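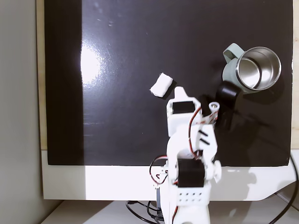
Podent Gloss Care, for high-gloss boards, panels, shelves, piano-finish furniture. Spray and cloth sold together, or spray alone. Black is the hard one, everyone who owns a black gloss surface knows it. Get a light on it and you have one white glare spot, and then the faint streaks and the specks of dust, same as on the black panel shown. Dust is easy. Streaks are mostly old cleaner that never came off. Podent is made for the streaks.

What you get
Spray bottle, ready to use, no mixing
2 cloths, one for wiping, one for buffing (the buffing cloth has the stitched edge)
Card with instructions

How to use
Dust first. Dry cloth, no pressure. Grit under a wet cloth is how you get swirls.
Spray the cloth, not the board. Wipe in straight lines, one direction.
Buff with the second cloth before it drys. Turn the cloth often.
Bad build-up from wax polish may need 3 passes. Leave it overnight between passes if you can.

No ammonia, no silicone, no scent added. Light smell when you open it, goes fast.
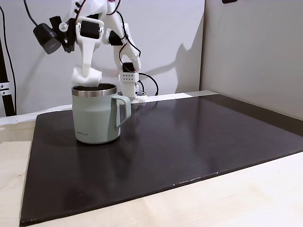
Mug on a dark brown board.

Cups and boards. We get asked a lot. Podent is a cleaner, it puts down no coating, so it won't stop rings or scratches. Use a coaster under anything hot. Rings already there: if the mark is on top of the finish it will usualy lift. If it has gone white and cloudy the heat is in the lacquer and you want the Brosar restorer instead, separate page.

Not for matte. It will leave shiny patches on matte and satin finishes and you can't buff them back. Not for raw wood, oiled wood, or stone. Test somewhere hidden first, leave it a day.

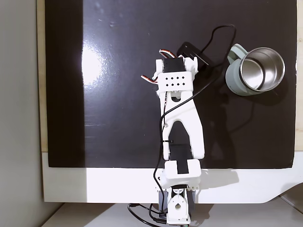
Trade sizes are listed under Faulkner, same liquid, bigger container, no cloths. Trade accounts only. Shop and cafe customers mostly take the Faulkner can and refill the small bottles, fine by us, label them please.

Burkon cloths fit in here too. Thicker than the ones in the box, sold in packs of 2. Wash cool, no fabric softener, air dry. Softener is the usual reason a good cloth starts smearing.

Stock: spray and cloth set in stock. Spray alone in stock. Faulkner can back in September, orders taken now, charged when it ships.

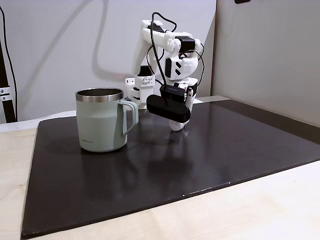 One buyer wrote to say the spray did nothing on her black sideboard until she washed the cloths, which she had been putting through with softener, and after that the streaks came off in a single go. She would still like a bigger buffing cloth. Noted, we are looking at it.

Returns: unopened only. Leaking bottles replaced, send a photo of the cap. Price and delivery at checkout.

Page updated Mon 19 June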